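Budgeting for a first gripper and wrist camera, what am I forgetting?

Prapai Bunnag

Hi all! We're finally getting a two-finger gripper for the arm in our small packing shop and I could not be happier. I've been asking for this since last October. My budget is $2400 and the quote from Ferkero came in at $2386 for the gripper with the wrist camera, so on paper I'm fine with a few dollars left for coffee. The job is picking cables and power adapters out of shallow open boxes and putting them on a belt. Before I sign, what else should I be planning to pay for? Dufour also has a used one for $1000 but it comes with no camera and no cables.

Darlene Beaudoin

Oh, congratulations, this is such a fun stage! I went through it with coiled cables too, and I'd do it again tomorrow. But your $2386 is really just the hardware, and I'd hold off on signing until you've got more room (even a little more!).

Fingertips first. Ask for the price of a spare set and put it in the budget now. Pointed tips are great for getting into a coil, and they're the part that takes the knocks. Then ask what the camera sees with the fingers wide open, and get sample views over your kind of box before you pay. Ours over an open box of cables:
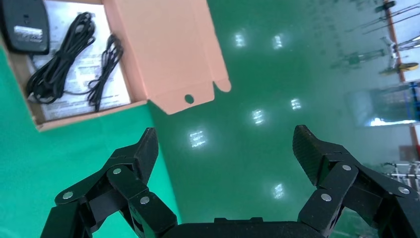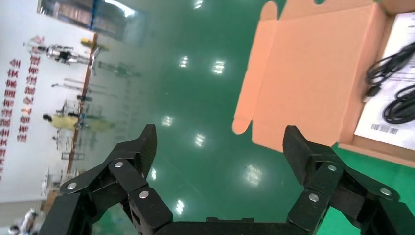
Next is lighting, which I left out completely the first time. If you have a shiny floor or a shiny table, set aside money for a matte mat and maybe a diffuser or two. Mats are cheap, so buy one bigger than you think you need. Black cable on white paper is an easy start, black cable on a black tray is a headache, so plan on light-colored trays if you can choose.

Also get a quote for a spare wrist cable, and find out who pays shipping if the gripper has to go back. I keep one line in my plan just called "brackets" and it always gets used up, ha.

As for the used one, it could be a good deal if the mount fits your arm. Price the camera and cables separately and add them up before you get excited. I did the excited part first.

Skimel

just get the new one. used is always trouble

Vinura

Second the mat! $50 well spent for us. I'd also ask Ferkero if the camera software is a one-time price or yearly, your quote may not say. And check your arm's payload with gripper, camera AND bracket on it, then add the heaviest adapter you pick. Good luck, please post when it's running!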